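Checking and re-seating a wrist bellows on the Wadska

2025-05-11, by Tsegereda Nigatu

I had three messages last month about bellows, so I'm writing this one up properly. It's how I look after the rubbery ribbed cover on our Wadska at Braltevberg, plus the bracket screws, as you may as well do both while you're down there. If your cover is already split, skip to the fitting part.

You'll want a 2 mm hex key, a wide flat screwdriver, lint-free cloths, a soft brush and a decent torch. I also keep a little pot of Koller silicone grease on the trolley (the thin stuff, please, not the axle grease Henok once lent me!).

First, park the arm in its service pose, press the stop and lock off the supply. Hang your tag on it. Then wait a bit before you put your hands anywhere near, and have a cup of tea if you like.

Brush the dust out of the grooves, working from the top rib downwards. Then wipe with a barely damp cloth, no solvent. Solvent makes the ribs go shiny and lovely for a week and then they crack, and I know this from December, when I ruined a brand new cover and had to ring Shuzhen Tang at Ponura and grovel for another.

Now open each groove gently with your thumbs and shine the torch in. You're looking for pale lines running along the bottom of the fold. A few faint ones are fine, but if you can catch a fingernail in one, order a cover. We get through one every 11 months or so on this machine, though Mebrat's cell seems to go on for ever.

To fit a new one, slide the wide end on first and leave the clamp slack. Smear a tiny bit of grease round the inside of the narrow end, ease it over the collar and turn it until it sits without a twist. Then nip up both clamps a little at a time, swapping between them. 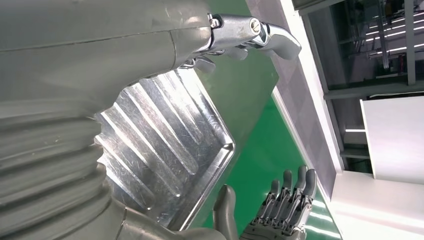 Next come the screws on the bracket. Use the hex key for the small socket one and the flat screwdriver for the big slotted one, and don't lean on either of them! Snug is plenty. I put a dab of paint pen across each head afterwards so I can spot at a glance if one has crept.

Take your tag off, power up and jog the wrist slowly, end to end, at the lowest speed. Watch the ribs as they fold. If one pops inside its neighbour, stop, lock off again and turn the narrow end a touch. I run 200 slow cycles before I hand the cell back, then check my paint marks once more.

Sumeya has the clamp part numbers if yours have gone rusty.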